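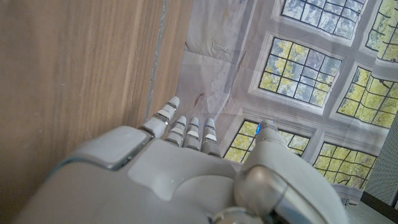 Printed fabric and a wooden panel.

Grosta Household Textile Library
Interim report to the Feketti Fund
January 8, 2024
Prepared by Poul Overgaard for Tzu-hsuan Shek, Program Officer

Where we are

The cataloging is ahead of schedule, the storage is behind it, and the website is somewhere off to the side. If you only have time for one sentence, that was it. The rest is for the auditors and for anyone who likes curtains.

Cataloging

We have now entered 436 pieces of printed household fabric. Most are curtain and slipcover remnants from the Chow mill shop, which kept everything it ever cut and labeled almost none of it. The few labels we do have were written by someone who believed "blue, the good one" would mean as much to strangers as it did to him. We have kept his wording in the notes field and added a pattern name, repeat size and fiber where we can tell. Where we can't tell, we say so. I count this as progress over the old card file, which never admitted to a doubt in its life.

You asked in your last letter why the entries were taking longer than the proposal said. The proposal assumed one fabric per folder. Many of the folders hold a fabric, a second fabric pinned to the first, and a bill for something else entirely. Pulling out old pins without tearing the cloth is slow work, and a fair number of them have rusted in place. Those go in a separate tray until the conservator comes back in April.

The fern pattern deserves a mention. It turned up in five different folders under as many names, once as seaweed. It is now one entry with a lot of cross-references, and our total went down the week we settled it. Please read that dip in the monthly sheet as scholarship.

Storage

The archival boxes came from Grorlow and are excellent boxes. They are also slightly deeper than our shelves. I measured the shelves myself, so there will be no inquiry. We looked at sending them back and found the freight would cost more than new shelf brackets, so we bought brackets. Of the first shipment, 22 boxes are filled, labeled and up on the shelves. The rest are in the hallway, where they have become a popular place to put coats.

Rolled pieces are in better shape. The long rolls are off the floor and covered in washed muslin, and the tubes are the acid-free kind you approved. Humidity in the back room has held steady through the fall. In the front room it has done what it liked, so no fabric is kept there anymore, only the desk and me.

We found moths in one donated bundle. It was bagged and frozen the same afternoon, then thawed and frozen again as the conservator advised. The traps have stayed clean in the weeks after. The donor was told, took it well, and has offered us a carpet. We have thanked her and are thinking it over slowly.

Public access

The reading table opened in the fall as promised. Visitors book ahead, wash their hands, and are handed a tray. We expected quilters and design students and got them. We did not expect people trying to match the curtains in a grandmother's kitchen, and they are now our most regular guests. They arrive with a snapshot that has faded to orange and a very firm memory of the color. Two of them have found their pattern. Both cried a little, and we have moved the tray back accordingly.

The printed guide is in draft. It was budgeted at 10 pages and I am holding it to that, mainly by removing my own paragraphs on roller printing.

The website shows what it showed last time: our hours, a map, and a notice that more is coming soon. The search page works on our office machine and on no other we have tried. The developer has a theory. I would like to give him until the end of the month before I trouble you with a budget line for it.

Money

Spending is close to plan. Supplies are over by the price of the brackets, travel is under because the Chow mill shop delivered the last load themselves, and the two come near enough to canceling out that I'd rather not move anything between lines. The ledger is attached. The entry marked "misc., string" really is string. We get through a lot of it.

What comes next

Between now and April we plan to finish the remnants, get the hallway boxes onto shelves, and start on the tablecloths, which are folded into a single stack that leans. The rusted pins will be dealt with when the conservator is here. A small display for the front window is also possible, using reproductions only, given what afternoon sun does to a red dye.

One request. Your reporting form asks us to list "units of textile impact achieved" and provides a box for a number. I have left it empty. If you can tell me what one looks like, I will go and see whether we have any in the hallway.

Poul Overgaard
Grosta Household Textile Library

Attached: ledger, monthly entry sheet, draft guide, shelf measurements (corrected)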